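Uma tarde entre cabides: visita às portas abertas da Skovivside

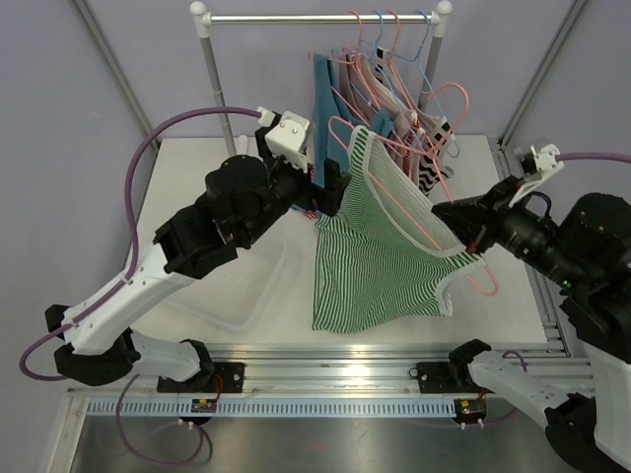
Camisola às riscas verdes e brancas, cabide cor-de-rosa e, ao fundo, o varão.

Há quem atravesse a Europa para ver catedrais. Eu, em novembro, apanhei dois comboios e um autocarro para ver roupa pendurada. A Skovivside abre as portas uma vez por ano e dedica a tarde inteira ao vestuário dobrado, pendurado, arrumado e, no meu caso, deixado cair ao chão com alguma regularidade.

À entrada deram-me um café, um autocolante com o meu nome mal escrito e um folheto de 37 páginas sobre cabides. Li-o quase todo na fila para o bengaleiro, onde o meu casaco acabou em cima de uma cadeira. Já não havia cabides.

Quem recebe os grupos é Frøydis Hellström, que trabalhou anos em lojas de roupa e fala de decotes com a gravidade de um notário. Segundo ela, o decote largo é o grande inimigo do armário doméstico. A camisola das riscas serve bem para perceber a queixa: a abertura é ampla, debruada a claro, e o cabide passa por ela com uma ponta arredondada de fora de um lado e outra a espreitar abaixo do ombro do outro. Quem tem em casa uma peça deste género conhece o resultado. Pendura-se à noite, de manhã está no fundo do roupeiro, em cima dos sapatos.

A técnica da casa é entrar com o cabide pela gola, uma ponta de cada vez, e só depois endireitar os ombros. Eu entro por baixo, pela bainha, desde criança. Frøydis viu-me fazê-lo e não comentou, mas escreveu qualquer coisa num bloco.

As riscas também têm a sua utilidade. Sendo horizontais e estreitas, denunciam qualquer prega: onde o tecido dobra, elas curvam. Đức Mạc, responsável pela escolha das peças, prefere-as às lisas para ensinar principiantes. O arquivo dele tem 400 peças, entre camisolas, blusas e um roupão que ninguém quis explicar-me. Perguntei se alguma vinha engomada. Riu-se durante mais tempo do que me pareceu necessário.

Seguiu-se a palestra de Darren Bickerstaff, com o título "O gancho: para que lado?". Darren defende que todos os ganchos do armário devem apontar para a parede. Hayley Ashworth, da Entwistle, sentada na primeira fila, defende o contrário e não esperou pelas perguntas. Foram vinte minutos de debate cordial, em inglês, com uma senhora atrás de mim a traduzir em voz baixa para o marido, que dormia.

Ao intervalo houve bolo de cardamomo. Bom, um pouco seco. A banca da Matport vendia cabides avulsos e conjuntos de varão para montar em casa, estes a 200 coroas, com uma chave que o vendedor recomendava não perder. Comprei um conjunto. Perdi a chave no autocarro.

A parte prática da tarde foi a mais concorrida. Cada visitante recebia uma camisola e um cabide e tinha de a pôr no varão sem a torcer. À primeira, fiquei com uma manga do avesso. À segunda, a peça aguentou-se, embora com um ombro bastante mais alto do que o outro, numa postura que reconheci da minha fotografia do passe.

Informações para quem quiser ir: a entrada é gratuita, a paragem chama-se Uvberg e o último autocarro sai às 18h10, o que obriga a perder o sorteio final. Convém levar meias decentes, porque na sala de dobragem tiram-se os sapatos e o aviso está só em norueguês. O bengaleiro enche antes das duas. Se puder, leve cabide.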